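Support ticket 810: sorting trays, items landing in the wrong color
Product: Truvitz open tray set (yellow, red, cream)
Opened by: Purba supply room
Handled by: Brirkurow customer support
Opened: 1/24/23
Status: awaiting reply

Reported problem
Small household stock is sorted into three open trays on a white table. Yellow is for black items, red for small lidded containers, cream for anything tipped over or returned. Customer reports that black cups end up in both yellow and cream, and that end-of-day totals do not match the stock list.
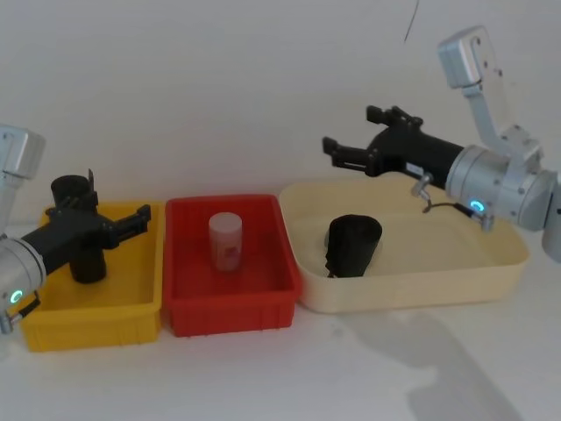

Reading time: 2 min

Initial check
Tray order from left to right is yellow, red, cream. Matches the setup sheet. One black cup is upright in yellow and a second is on its side in cream. Under the customer's own rule both positions are correct. The stock list, however, has a single line for "cup, black" and does not record which tray it was counted from.

Action 1: split the line into "cup, black, yellow" and "cup, black, cream". Customer confirmed the change was saved. Totals for cups now match.

Action 2: check long soft items. Customer says these fold over the rim and get counted with the next tray. 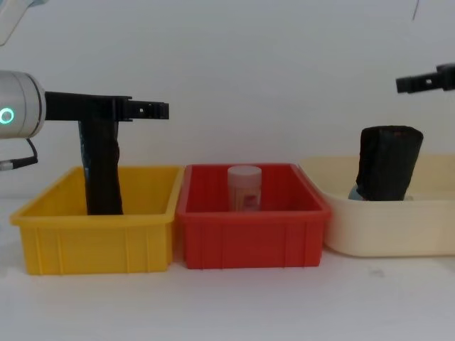
Black fabric item, lower end in the yellow tray.

The yellow and red rims nearly touch at this spacing, so a sleeve or strap can lie across both. Asked customer to move the trays 40 mm apart and to fold long items before they go in. The table is 800 mm deep, and the trays can also be staggered front to back if width runs short.

Action 3: check rolls. Stock line 525 (garbage bags, black) was being logged under cups on some days. 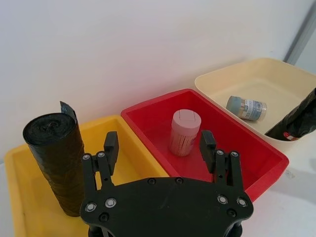

Bag roll upright in yellow, pink container in red.

Likely cause is the shape — an upright black roll reads as a cup at a glance. The loose flap at the top is a usable marker. Customer asked whether to tape it down. Advised against it for now.

Update, same ticket
Customer asked whether the pink container belongs in red or should have its own line.
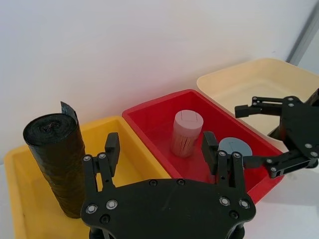

Red tray, short pink cylinder with striped side.

It has a flat top and stands upright, so red is right. Added to the list as "container, pink, striped". Contents left blank until the customer reads the label.

Open items
— Customer to confirm tray spacing after the next count.
— Zastimo label sheets for tray fronts on back order until March.
— Ticket stays open until two counts in a row match.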